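Home | Forums | New Posts | Members | Search
Posted in: Teaching by Demonstration > Cloth and Soft Stuff

Handheld grippers vs. remote arms for folding, what are you using?

stillenano_fan
I've been teaching my arm pair to fold with a leader setup (I move a small pair of arms, the big pair copies) and I love it, but I'm slow! My best evening so far was 14 good demos. Anyone here switched to handheld grippers for cloth?

hgki
Yes, and I'm never going back! With the grippers in my own hands I feel the fabric pull before it slips, so I ease off without thinking. We're at 2,570 demos at Surkivton now, mostly clothes and towels, and the new people get decent in an afternoon.
- Han-gyeol Ki

vaduva_bench
Gonna disagree a little. Handheld is fast, sure, but your wrists do things the arms can't. I recorded 119 folds that way and a good chunk had poses my robot couldn't reach. With remote control, if you managed it, the arm managed it.

hgki
Fair point, and it bit us too. What helped was a taped box on the table and a rule that both hands stay inside it. Keep your elbows low and don't twist to get at a far corner, let go and regrip. Also slow down right when the fingers close, that's the part the policy has the most trouble copying.

Thick dark cloth is my favorite thing to teach right now. It rolls up on itself and makes these big fat folds between the grippers, and you have to decide which layer you want before you pull.

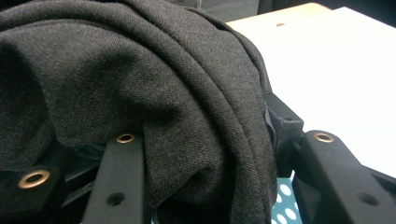 I keep the messy ones in, by the way. If I grab a bunch instead of an edge, I set it down, find the edge and carry on, all in the same take. Our first policy only had clean folds in it and it froze the moment anything bunched up.

vaduva_bench
See, I'd cut those. Mine learned to fumble on purpose, I swear. It dropped perfectly good corners just so it could pick them up again.

londmont_lab
You can both be right! We trim the mistake and keep the recovery, starting from the moment the cloth is already bunched. Takes 3 extra clicks per take.

stillenano_fan
Oh, I like that. I'm going to borrow a handheld pair, do the same sweater both ways and post what I get. What size was the taped box?

hgki
Start with whatever your arms can reach with the wrists level, then bring each side in by a hand's width. Can't wait to see the sweater!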